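**Pinces à main : on compare les Tokarz et les Jaster**

*9/16/18 - atelier Hunel, Nomcombe*

Petit mot rapide depuis Nomcombe, où on a enfin lancé chez Hunel la comparaison dont je vous rebats les oreilles depuis le printemps ! Deux jeux de pinces à main, les Tokarz d'un côté, les Jaster de l'autre, les mêmes gestes avec chacun, et à la fin on choisit ce qu'on garde pour la saison. J'ai pris les Tokarz en premier (tirage au sort, je le jure) et j'ai les avant-bras en compote.

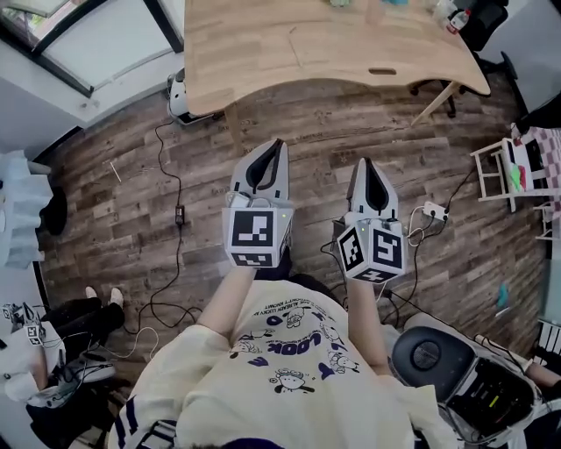
*Temps de lecture : 2 min*

Alors, le principe. Chaque personne enchaîne 20 essais avec un modèle, puis 20 avec l'autre : attraper, déplacer, reposer, plier un bout de tissu. Les marqueurs noir et blanc collés sur les boîtiers servent au suivi de position, et c'est là que je m'attendais au pire, parce que dès qu'on croise les poignets on en cache la moitié. Eh bien les Tokarz s'en sortent mieux que prévu. Sur 69 essais dépouillés pour l'instant, le suivi a décroché 5 fois, presque toujours quand les deux mains se retrouvent l'une devant l'autre. Côté Jaster, 16 décrochages sur le même nombre d'essais. Ça fait quand même un sacré écart, même si je me méfie : on avait peut-être des réglages un peu trop prudents, on refera une série pour en avoir le cœur net.

Par contre, à la main, c'est une autre histoire ! Les Jaster sont plus légères et ça se sent au bout d'un quart d'heure. Les Tokarz tirent vers l'avant, on finit par coincer les coudes contre les côtes pour soulager les poignets, et forcément les gestes deviennent raides. J'ai demandé si on pouvait déplacer la poignée de deux ou trois centimètres vers l'arrière - réponse de l'atelier : oui, mais il faut refaire tout l'étalonnage. Bon.

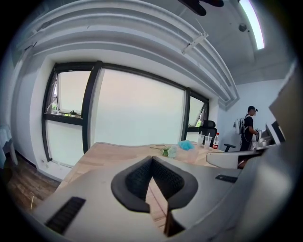 Reste la question des doigts, qui m'occupe plus que tout le reste. Sur les objets rigides, pas de différence entre les deux modèles, ça tient. Sur les plastiques fins et les tissus, j'ai une nette préférence pour des coussinets texturés, et j'aimerais qu'on essaie la même garniture sur les deux jeux avant de trancher, sinon on compare des revêtements et plus du tout des pinces. Il y a aussi le champ de la caméra embarquée : très large, super pratique pour garder toute la pièce en vue, mais les lignes droites partent en arc et il faut corriger ça au traitement. Je préfère largement ce défaut-là à une image étroite où on perd l'objet dès qu'on tourne la main.

Prochaine série avec la poignée modifiée, si l'étalonnage veut bien se laisser faire, et décision finale en décembre. Si vous passez par Nomcombe d'ici là et que vous avez des poignets solides, on cherche encore des mains - écrivez-moi à l'atelier, je vous trouverai un créneau.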